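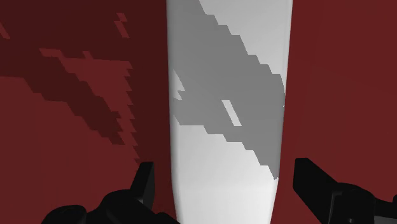 Carnden Cup final moved to Sunday after stream drops out

The final of the Carnden Cup will now be played on Sunday at 3pm, after Saturday's broadcast went down midway through the second map and never came back.

Mabula were a map up on Jokitz when the feed froze. 2429 people were watching at the time, according to the counter on the stream page, a record for the cup. Chat carried on for a good half hour with nothing to look at.

Organiser Felicidad Belmonte said the fault was with the line into the hall and not the game servers. "The players could have finished it, but we sell this as something you watch from home. We talked to both captains and they said stop."

Mabula keep their one-map lead. Map two starts again from scratch, which Jokitz will be happy with – they were well behind.

Natalina D'Amico, Mabula captain, less so. "We had them. Fine. We'll have them again on Sunday."

Streaming site Landus, which has shown the cup free since the spring, will carry the replay on its main channel with a back-up feed on the second one. No sign-up needed. Anyone who bought the £4 supporter pass gets it carried over, no need to do anyhting.

Hall tickets still valid, and almost 100 seats have been handed back by people who cant make the new date. Those go on sale at 6pm tonight from the cup's own site, first come first served.

Third place match was finished before the trouble and the result stands. Highlights from both semi-finals are up now – sound is a bit low on the first.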